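Tape notebook, Illwood local history workshop
12 Nov 2019

Back on the Lemieux tapes. Side two of reel 181 done and most of side one, which had been left half finished with a note from me saying "come back when less annoyed".

Azimuth was off again at the start of the reel and I lost the better part of the morning to it. Whoever recorded these either moved the head between sessions or used two machines. Lleucu thinks two machines. I think one bad one, dropped. There's a hum under everything until the old man gets up and shuts a door, after which it is much lower, so I suspect a fridge. Left it in. The Zundum filter takes the hum out very nicely and takes the bottom of his voice out with it, and I don't trust it on anything we mean to keep. Used it on the listening copy only, marked as such on the sleeve and in the file name.

The reel is the Brornmont fair again. Fourth telling we have from him and the numbers have gone up each time. On the earliest reel it was "a couple of thousand" people on the green. Then 3,000. On this one it is 4,000 "and more turned back at the bridge". Veronika wants to use the bridge line in the booklet and I've said no for now. I have the parish register figures in front of me, copied out by Lleucu in March, and the whole of Brornmont, infants included, came to 976. They'd have needed every soul from there, from Illwood and from every farm between, and then the same again, all standing on a green you can walk across in a minute.

None of which makes him a bad witness. He's very good on prices, on who sold what to whom, on which gate stuck. When he gives the name of a horse he gives the same name every time. It's only crowds and weather that grow. I'd like us to say this somewhere in the booklet in so many words and not leave it for some reader with a pencil.

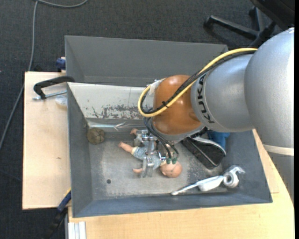
The flood story is a different sort of problem. He says his grandfather carried the church books up the tower in a flour sack. Lovely story, everybody in Illwood knows it, it's been read out at two anniversaries that I sat through. But the same sack and the same tower turn up in a Brornmont schoolteacher's essay, told of a curate, and the essay is older than the tape by a long way. Either it happened twice or somebody read the essay. Veronika says families don't borrow stories from schoolteachers. I say they do it all the time and so did mine.

Things that might settle it:
- the books themselves, if anyone will let us look for a tide line on the lower edges
- churchwardens' accounts for the year after, should mention drying or rebinding
- the grandfather's age. By my sums he'd have been nine. A flour sack full of registers is no small weight for a boy of nine, though I grant he might have had help and left them out of it

Asked Lleucu to do the accounts as her eyes are better than mine on that handwriting. She has already warned me the relevant volume may be one of the missing ones. Of course it may.

Splices: three on side one, all the old yellow tape, all oozing. Redid two. The third is in the middle of a sentence about the creamery and there's a clear jump in the sound of the room, so something has been cut out or recorded over. Everyone is going to say it was the row about the milk money. There is nothing at all on the tape to say so. I've logged it as "gap, length unknown, reason unknown" and I'd be grateful if it stayed that way. V., I know you read this book.

Transcript conventions, as we keep drifting: leave his "them that's gone" alone, don't tidy it. Put laughter in brackets. Do not write (sadly) or (wistfully), as somebody has on reel 176. We can't hear wistful. We can hear a pause, so write (pause).

Later. Veronika came in and we played the fair section through twice. She hears "four hundred" where I hear "four thousand". Played it at half speed and now I'm not sure of either. The word is half under a cough. If it is four hundred then my whole page above about crowds wants looking at again, though it still leaves the 3,000 on the earlier reel, which is as plain as a bell. Lleucu to listen cold tomorrow, without being told what we think. Please don't tell her. Cover this page if need be.

Reel 181 back in its box, tail out. Need more leader tape, white, and the good blade has gone walking again.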